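Review: Ramton bench cell with the Tokov gripper, after a season of workstation teardown
Posted Dec 29, 2019

Our shop in Stollmont takes in retired office computers, mostly towers and workstations, and strips them for parts or rebuilds them for resale. We have had the Ramton cell on the floor since late summer. I run a bench next to it and have used it on most shifts, so this review is from the point of view of someone who works with it, and I did not have a say in buying it.

What you get from Ramton is the arm, its controller, an aluminum table with slots across it, a wrist camera, and the software. The gripper is a Tokov and is ordered separately. Ramton's own two-finger gripper is cheaper, but we tried the demo unit and it was too wide to get down between memory slots.

Setup

The install took three days. Most of that went to the table height and to teaching the arm where things are in each model of tower. The software calls these maps "profiles." A profile for a common case goes fairly fast if you have a good sample machine. An odd case with a fan duct in the way can eat an afternoon. We do all of our profiles with the side panel off and the tower lying flat.

The slots in the table turned out to be one of the better parts of the package. You can move a stop anywhere along them and lock it down with one hand. We kept our old wooden workbench behind it for the controller leads and paperwork.

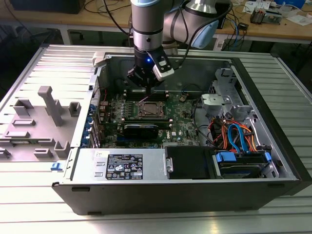
The gripper over the memory slots of a Dell tower, side panel off.

Memory

Memory is the easy job and the one the cell does best. The latches still get opened by a person before the start button is pressed. After that the arm handles the modules and puts each one in the tray. It does not get tired, and it pulls straight up every time. By the end of a shift I do not.

Cable bundles are the main trouble. If one has drifted over the board, the camera check usually catches it and the arm stops with a message. Usually is the word to note. On a few machines it nudged a bundle aside with the finger and kept going. No damage was done, but I now tuck everything away before I start, and that is time the sales sheet does not include.

Processors

We did not trust the cell with processors at first and ran it on scrap boards for weeks. Going in is harder than coming out. The pins are in the socket on the boards we see, and a chip set down crooked can ruin the board. The Tokov fingers hold the chip by its edges, and the grip force can be set low enough that we have not chipped one. A full processor cycle is 210 seconds with the camera checks left on. I can do it by hand in less than that. I can't do it by hand all day at the same quality, and I can do something else while the arm works.

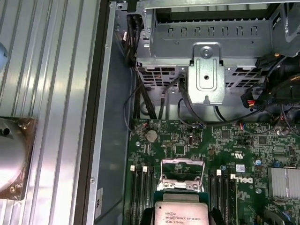

Wrist camera view, with a Xeon E5-1630 v3 between the fingers above the open socket.

The wrist camera picture is good enough to read the print on a clean chip. The software saves a still with each job record, and that has ended a lot of arguments about which part went into which box. Bare metal causes glare. We moved one ceiling light and it got better.

What it changed for us

In November the cell finished 206 machines. The best month on that bench before was lower, though we also had more hands on it then. No one was let go. Two people moved from teardown to testing, which pays a little more, and one of them asked to move back because she found testing dull. The work that stays at the teardown bench is different now. You do the lids, screws, latches and cables, then the arm does the middle part, then you check the tray. My wrists are better for it. The job also has more waiting in it, in pieces too short to use well, and I have not gotten used to that.

Training was handled poorly, partly by us. Ramton gives you one session and a manual written for engineers. Only two people in the shop could write a profile by October, so everyone else had to wait for them when a new model came in. If you buy one of these, train the whole bench.

Wear and support

The finger pads on the Tokov are rated by the maker for a year. Ours needed changing after over 800 machines, and a set is not cheap. They swap out with one hex key. Ramton's support answers the phone and knows the product. Software updates have to be loaded from a stick at the controller, and one of them wiped our light settings.

Compared with the Onishi

We also had an Onishi cell on loan before the decision. It was quicker on memory and quieter. It came with a fixed table, and its profiles could only be changed by their technician, so for a shop with mixed stock it was out. A place that tears down one model all year should look at it.

Good: steady on memory, gentle on processors, useful table, clear job records
Bad: cables, manual, price of pads, update process
Rating: 4 out of 5 for the arm and gripper, 2 out of 5 for the training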